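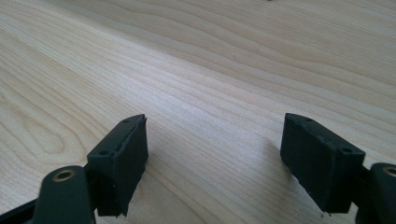

Étape 3 : vérifier la position ouverte avant chaque série

Chaque démonstration commence pince ouverte, au-dessus du plan de travail, sans objet entre les doigts. Cette position sert de référence pour le calcul de l'ouverture ; une série dont la première image montre des doigts à demi fermés est rejetée à l'import.

1. Relâcher complètement la gâchette et attendre le signal sonore.
2. Contrôler que les deux patins en caoutchouc sont visibles, un de chaque côté. Un bord effiloché est toléré tant que la face de contact reste couverte.
3. Maintenir la pince immobile pendant 2 secondes, puis lancer l'enregistrement.

Étape 4 : enregistrer les démonstrations

Une série compte 50 démonstrations. Placer l'objet, saisir, déposer, revenir en position ouverte, arrêter. Varier la hauteur d'approche et l'orientation du poignet d'une prise à l'autre. Les essais manqués sont conservés avec l'étiquette « echec ».

Étape 5 : transférer et contrôler

Copier la série dans le dossier Kekley du jour et lancer le script de validation. Les prises de moins de 700 ms sont supprimées automatiquement. Le jeu de Biltthorpe contient 3 080 démonstrations validées au 2022-03-04 ; ne pas y ajouter de série sans l'accord d'Indira Shetty.

En cas d'erreur « ouverture hors plage », reprendre à l'étape 3.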